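Review: The Salt Ledger by Kevin Tello

I picked this one up in December because the back cover promised a missing accountant and a frozen harbor, and I am a sucker for both. I meant to read a chapter before bed. I was still going at 2 in the morning, with work the next day, so take that as my rating if you're in a hurry!

The setup goes like this. Mitora Jaber keeps the books for a fish cannery in Sosholm, a town so small that everybody knows what everybody else owes. One night her boss leaves for a meeting up the coast in Zangate and doesn't come back. His car is found with the engine off and the seat pushed all the way forward (remember that seat). Mitora goes through his accounts and finds 23 payments to a person who, as far as she can tell, died years ago.

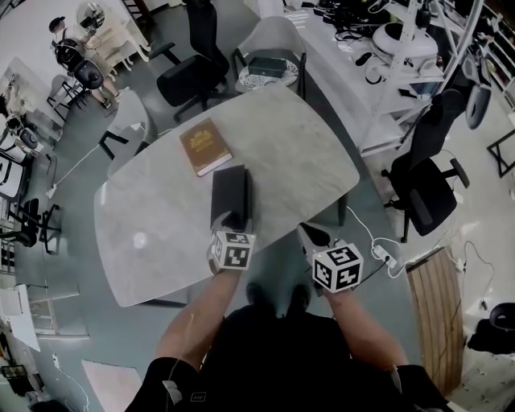

From there it gets twisty, and I won't spoil much. What I loved is how Tello lets Mitora be good at her job. She doesn't chase anyone down an alley. She sits with receipts, she gets annoyed, she makes soup, and she notices that a seven looks wrong. I've read plenty of thrillers where the heroine is supposedly brilliant and then forgets to charge her phone for three days, so this was a treat.

The middle sags a bit. There's a long stretch with her brother and his boat that I think is meant to make us suspect him, but I never did, and I kept flipping ahead to see when we'd get back to the cannery. Chapter 58 is one page long and it's the best page in the book. Some of the chapters before it could have used the same treatment. 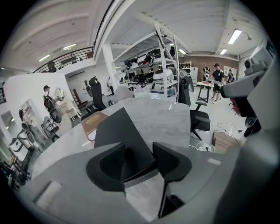
Dana disagrees with me on the brother and left a comment on my first-impressions post: the boat chapters were her favorite part, she thought the fight over the engine told you more about that family than all the flashbacks put together, and she guessed the ending from it. She also wants to know whether I cried at the funeral. I did, a little, in the bathtub.

Okay, fair enough about the engine fight. I went back and reread it, and there is a line in there about who taught whom to drive that I sailed right past the first time. I still say it's too long – but I'm less grumpy now.
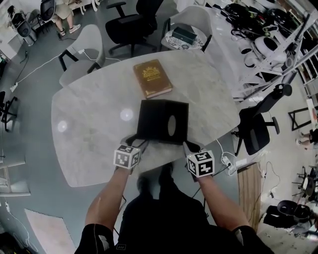

The ending is going to split people. The answer to the payments is really satisfying and I had about half of it worked out. The answer to what happened on the Zangate road is quieter, and you have to piece some of it together yourself. I liked that. My sister threw the book on the couch and said she wanted a confession, so know which kind of reader you are before you start.

A few small gripes. There are two characters named Anders and it took me ages to keep them straight. The weather gets described a lot. And the cover, with the woman in the red coat walking away, has nothing to do with anything, as Mitora's coat is green and we hear about it constantly.

Four stars from me, and I'd happily read a second one with Mitora in it. If you want a slow, cold, grown-up mystery with good soup in it, go get this one from the library, and start it earlier in the evening than I did.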